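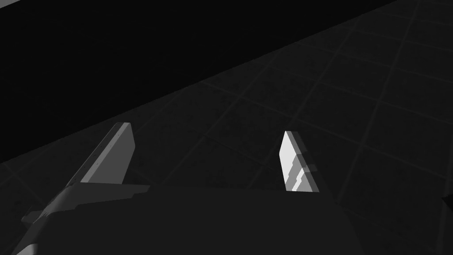
Gripper open over the gray grid floor, in sim.

3 min read

November 2024. Rewatch notes, Trevonel season one. I'm up to 33 slips now and Noémie Friesen says I've ruined the show for her (she still came over for the finale!). Best find so far is the dinner at the Baldursdóttir house. The candles are burned down to stubs, then tall again as soon as the aunt sits, then stubs for the toast. I ran it back three times to be sure.

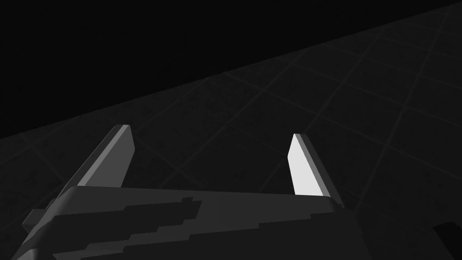 Episode six is messier. The detective leaves Zirport in a blue scarf, gets off the train in Tolisdale with no scarf, and has it on again in the taxi – maybe it was in her bag, but I'm logging it. The station clock says 3:30 in both towns too. Noémie wants that one struck as a stopped clock. I'm keeping it with a question mark.

Still to do: the boat episode, sound on this time.

Contact | © Rewatch Notebook | Back to top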